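Cuaderno del laboratorio de prótesis — sede Vilela
29 de agosto

Domingo, el taller está tranquilo y aprovecho para pasar a limpio lo de la semana. Mis notas en papel quedaron con manchas de yeso y dos páginas casi no se leen. Escribo todo en español para que lo puedan usar también los compañeros de Irville; pido disculpas por los errores, los corregiré cuando me los señalen.

Caso 2776, férula de descarga superior

Es el tercer intento con este caso. La primera férula balanceaba en el segundo molar izquierdo. La segunda asentaba bien en el modelo, pero la clínica la devolvió con la nota «aprieta en los incisivos, la paciente no la tolera más de una hora». Revisé el modelo con lupa y encontré una burbuja pequeña en el borde incisal del lateral derecho, que yo había quitado con el bisturí demasiado rápido. Creo que me llevé también un poco de diente. Esto explica el apriete, o por lo menos una parte.

Pedí impresión nueva. Llegó el jueves, en silicona, bien envuelta. La vacié con yeso tipo IV, mezclado al vacío, y la dejé reposar toda la noche antes de separar. Normalmente separo después de una hora, pero con este caso ya no quiero sorpresas. El modelo salió limpio. Recorté el zócalo despacio, con agua abundante, y lo dejé secar al aire.

Termoformado: plancha dura, calentamiento según la tabla del fabricante más 5 segundos. Con el tiempo de la tabla la plancha me queda siempre un poco rígida en la zona palatina y no copia bien las papilas. Sé que la resistencia de nuestra máquina está vieja, y esos segundos de más son para nuestra máquina y para ninguna otra. En Irville tienen una más nueva, allí no hay que sumar nada.

Resultado: asienta sin balanceo, retención buena, se quita con dos dedos. Falta ajustar la oclusión en el articulador. Marqué contactos con papel fino y hay uno fuerte en el canino derecho, los demás son suaves. Lo dejo para mañana con luz natural, porque con el fluorescente confundo las marcas azules con la sombra.

Retenedores

Ocho juegos pendientes, todos de la clínica Sketcombe. Terminé cinco. Los otros tres esperan que me confirmen la línea de corte: en la ficha dice «recto» y en el correo dice «festoneado». Son dos trabajos muy distintos. El recto, dos milímetros sobre el margen, retiene más y es más rápido; el festoneado se ve menos en la boca, pero el borde pide mucho pulido y a veces el paciente se queja de la lengua. No empiezo ninguno sin respuesta por escrito.

Para el pulido probé la goma gris a baja velocidad y luego rueda de tela sin pasta. Queda mejor que con la fresa de siempre, que calienta el plástico y deja un borde blanquecino. Hay que ir sin parar en el mismo punto. Un retenedor lo arruiné así, en el molar, y tuve que repetirlo entero.

Mezcla de alginato

Seguimos recibiendo modelos deformados de impresiones de alginato que viajaron demasiado tiempo. He medido uno esta semana: once horas entre la toma y el vaciado, en bolsa cerrada pero con la servilleta casi seca. La arcada inferior estaba visiblemente estrecha comparada con el modelo anterior del mismo paciente. Propongo que las impresiones de alginato se vacíen en la clínica, o que nos manden silicona. Ya lo propuse en agosto del año pasado y quedó en nada — lo vuelvo a escribir aquí para que conste.

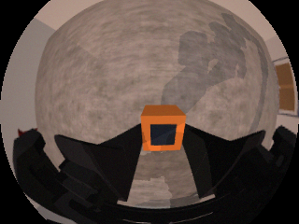

Escena simulada: bloque naranja con un cuadrado azul marino en la cara frontal.

Color de las carillas provisionales

Las provisionales del proyecto Plinlow salieron medio tono más claras que la guía. La resina A2 del bote nuevo no es igual a la del bote viejo, las comparé una al lado de la otra sobre fondo negro y sobre fondo blanco. Sobre negro la diferencia casi desaparece. Sobre blanco se nota bastante, sobre todo en el tercio cervical. Anoto el lote en la tapa con rotulador y no mezclo los dos botes en un mismo paciente.

También noté que después del pulido final suben un poco de brillo y parecen todavía más claras. Conviene tomar el color siempre con la pieza húmeda y antes de que el ojo esté cansado. Yo después de las seis de la tarde ya no me fío de mi ojo.

Pendiente

Ajustar la oclusión de la 2776 y mandarla con el modelo.
Respuesta de Sketcombe sobre la línea de corte.
Pedir yeso tipo IV, queda medio saco, y discos de papel de articular.
Limpiar el filtro de la recortadora, el agua sale con poca fuerza.
Preguntar en Irville si les sobra una resistencia para la termoformadora, aunque sea usada.
Cambiar la etiqueta del bote viejo de A2, que ya no se lee.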